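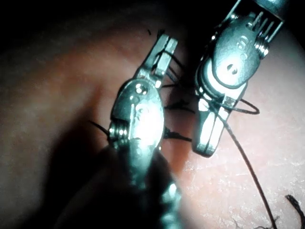

Waiting lists, and what gets counted

By Walter Sotelo

The Drinddale hospital trust has written to all of us again, and this time the letter has a graph on it. The line goes down. We are meant to be pleased.

I have read the letter four times and I still can't tell you what the line is. The heading says "patients waiting". The small print says "patients on an active pathway", and those are different things, as anyone who has been moved off an active pathway will tell you. In February the trust gave the figure as 2000. Now it is 824. I would love to believe that more than a thousand people in this district have had their hernias and gallbladders seen to since the winter, but I live here, and I know rather a lot of people who are still holding their sides on the stairs.

Consuelo Castaño is one of them. She was referred last year, saw a consultant, was told she would be listed, and then got a letter asking whether she still wanted the operation. She was away at her sister's when it came. The reply was due within 32 days. When she rang up she was told she had been "returned to the care of her GP", and her GP knew nothing about it. She has now been referred again, with a new date at the top of the form, so on paper she has hardly been waiting at all.

I put this to the trust. Their reply says that checking lists is normal good practice and that some patients do change their minds or go elsewhere. Fair enough, some do. Aníbal Espinoza went private and paid for it out of the money he had put by for the roof, and I suppose he has come off the list quite properly. But I asked how many of those who came off had been operated on and how many had simply not answered a letter, and that part of my question was not answered.
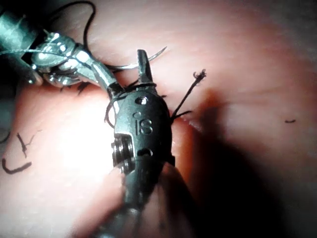

The trust has also paid a firm called Werkitz to look at "flow". Their report was put out in the summer and runs to a good many pages, most of them about booking software. It recommends a patient portal named Golus, where you can log in and see your place in the queue. Marleny Guzmán tried it for us. It told her she was "progressing". She logged in again the week after and she was still progressing.

I'm not against computers, and I'm certainly not against the staff, who have been kind to me every time I've been in. My doubt is about the sums. If you measure a queue by how many people are standing in it, the cheapest way to improve things is to send some of them home. I don't say anyone sat down and planned that - I do say the letter gives us no way of ruling it out.

Yhon Carhuamaca has drafted 3 questions for the trust's open meeting, and we would like members to send in their own as well. His are: how many people were removed without treatment, how many of those have been referred again, and does their first date still count? Please keep yours short. The chair cuts people off.

The meeting is in the hospital lecture room on Friday, October 11, 2019, at half past six. Parking is free after six, or so the letter says.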